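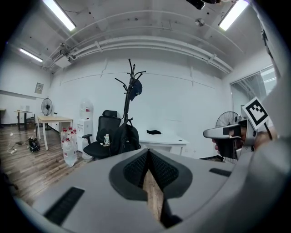
Hand-held demonstration gathering is a way of collecting examples for robot learning in which people carry out a task themselves, holding gripper tools in their hands, while the tools record what they do. The recordings are later used to train a policy, the learned program that tells a robot arm how to move. No arm has to be present during recording, so the work can be done in a kitchen, a workshop or an ordinary office.

Equipment

A typical tool has two finger pads that close on an object and a camera looking out over them. The camera sees nearly what a camera on a robot's wrist would see, and this match is the great charm of the method: the person and the machine share a point of view. Some tools also carry a fiducial marker, a square black-and-white pattern whose position and tilt can be worked out from video. With one gripper in each hand, a marker on one tool lets the other tool's camera measure where its partner is - a simple and rather beautiful trick for two-handed work.

Recording

Each attempt at a task is called an episode. The operator starts from a resting pose, does the task at an even pace, and stops. Good collectors vary the starting place of the object, the height of the hands and the direction of approach, and they keep episodes in which a poor grasp is noticed and corrected. Those recoveries are precious, as a policy trained only on perfect runs has no idea what to do after a slip.

The Murnport set, gathered over a single June, holds 1623 episodes of picking up, turning and passing small wooden parts. Its operators worked in 17 rooms, and furniture and lighting were left as they were. The later Itska set is smaller, at 424 episodes, but every one of them uses both hands.

Checking and labeling

Raw episodes are trimmed, and the path of each tool is rebuilt from its video. Episodes with lost tracking are dropped or sent back to be redone. The Varghese format, common in small labs, stores the path, the finger opening and a short written label side by side. Labels are plain phrases such as "hand the block to the left gripper."

Limits

A human wrist can reach poses that many arms can't, and some lovely recordings are useless for that reason. Force is also hard to capture from video alone. The Cerkdale tools address this with pressure sensing in the pads - an exciting direction, though the added wiring makes them heavier to hold through a long session.

See also: imitation learning; teleoperation; visual tracking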